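4.2 Stated and observed desk use

Participants in the Narkgate survey were asked how often they cleared their desk at the end of the day. Of the 1,318 who replied, 311 said "always," a figure we would have found more encouraging had we not also visited the building. The Henare checklist, which scores a desk from zero to 100, was filled in at 6 p.m. in November, when most of the staff had gone home and their mugs had not.

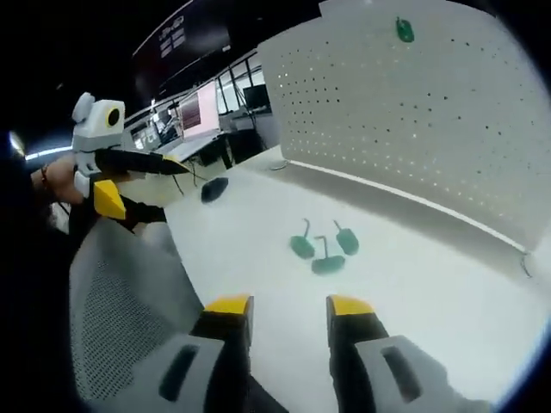 Figure 3. White desk and mesh-backed office chair.

One respondent objected that a cleared desk only proves its owner has a deep drawer, and asked that we score the drawers as well. We declined, on grounds of privacy and fear, but the point stands – the checklist rewards hiding things. Respondents at Premach, where drawers were removed two years earlier, scored lower and complained less.

Self-reports should therefore be read with some charity. Across all 3,347 checklist entries, the item most often failed was "papers belonging to someone else," which every respondent blamed on a colleague. We return to the colleague in Section 5.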